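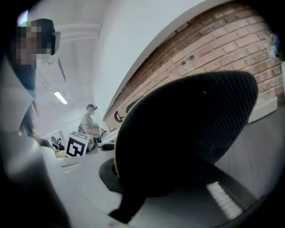
Black, with a thin yellow stripe along one edge

Bumside Basketball League: Frequently Asked Questions

Who can play?

Anyone aged 16 and up. We have players who made their provincial team and players who last touched a ball in grade nine gym class, and the two divisions (Rec and Open) mean they can all have a great night out. If you can't decide, start in Rec. You can move up after three games if you're finding it too easy.

When does the season run?

October to the end of March, with a break over the second half of December. Every team gets 12 regular season games, then playoffs. All teams make the playoffs! We tried leaving the bottom two out one year and everyone hated it.

Where are the games?

Most are at the Ellis Centre, on courts 1 and 2. Open division finals are at Nania Secondary, which has the good floor and proper bleachers. Parking at Nania is off the back lane, and the front lot gets locked at 9 p.m.

What time are tip-offs?

6:15, 7:30 and 8:45 p.m. We rotate the late slot so that no team is stuck with it. If half your roster works shifts, tell us before the schedule comes out and we'll do what we can.

I don't have a team. Can I still sign up?

Yes, please do! Register as a free agent and we'll place you. Last season 29 free agents joined us and we made three whole teams out of them, one of which (the Drorkero Dunkers, who cannot dunk) went all the way to the Rec semifinal.

How much does it cost?

The fee is $80 per player for the season. That covers court time, referees and the scoreboard operator. Jerseys are extra if you want one of ours, but matching T-shirts with numbers on the back are fine.

What rules do you use?

FIBA rules with a few local changes. Games are 36 minutes, played as four nine-minute quarters. The clock runs except in the last two minutes of the fourth, when it stops on every whistle. Five fouls and you're out. No shot clock in Rec, though the refs will have a word if you hold the ball forever.

Can I wear my glasses, rings or a watch?

Glasses yes, sports goggles even better. Rings, watches and earrings need to come off. Tape over a stud isn't enough.

What happens if we're short on the night?

You can start with four. You can also borrow a player from any team in your own division, as long as the other captain agrees before tip-off. No borrowing in the playoffs.

Can my kids come and watch?

Absolutely, we love a noisy crowd. Keep them off the spare court while a game is on, and bring snacks, as the canteen closes at 7.

Where do I send a question that isn't answered here?

Ask Jaqueline Ventura, our league coordinator, at the scorer's table any game night, or use the contact form. She usually replies by the next morning, a bit slower in playoff weeks.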